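April, notebook, upstairs bench

Equipment planning, second go. The first list was a wish list, this one has prices next to things and I'm much happier with it!

Where we stand: 2 hand-held grippers with marker cubes, one pair, shared between everybody. They've been brilliant. The trouble is that when one of them needs its jaws looked at, all the recording stops, and we lose the afternoon. So the top line of the new budget is a second pair. Keris quoted 1198 for the pair with cubes already fitted and printed, delivery from Palatberg included. I had expected a fair bit more, so that frees up money for the next lines down.

Brukari do a cheaper set but you print and mount your own cubes. Tempting, and I do like a fiddly job, but we'd have to calibrate each one ourselves and I can think of better ways to spend a week. Keeping their quote in the folder anyway.

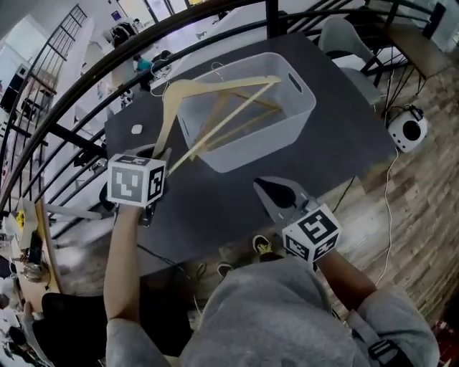

Next line is props, and I want to do this properly before we spend anything on an arm. The Achari arm stays on the plan for later in the year (still waiting for them to confirm the reach and what the mount needs). Until then everything we record by hand is useful, and props are cheap. The wooden hangers going into the translucent bin are a good task: a hook, a long shoulder bar, and a bin wall to clear on the way in, all in one move. I'd like more of that sort of thing - awkward shapes, light, hard to break. Put down 100 for hangers, tubs and odds and ends, and a few bins in other sizes, with and without handle slots.

Cables. Please can we budget for proper cable runs this time. Floor clips, a longer extension lead, and something under the table to hold the slack. Small money, and I'd put it ahead of the new monitor.

Still to do:
Ask Keris if spare jaws are sold singly or only as a set.
Ask Brukari how long their quote holds.
Measure the table for the Achari mount, including the underside.
Check whether the second pair needs its own cube patterns so we can run both pairs at once. I think it must, but want it in writing before we order.

Really looking forward to having two pairs on the go. Will type the figures up tomorrow morning and pass them round.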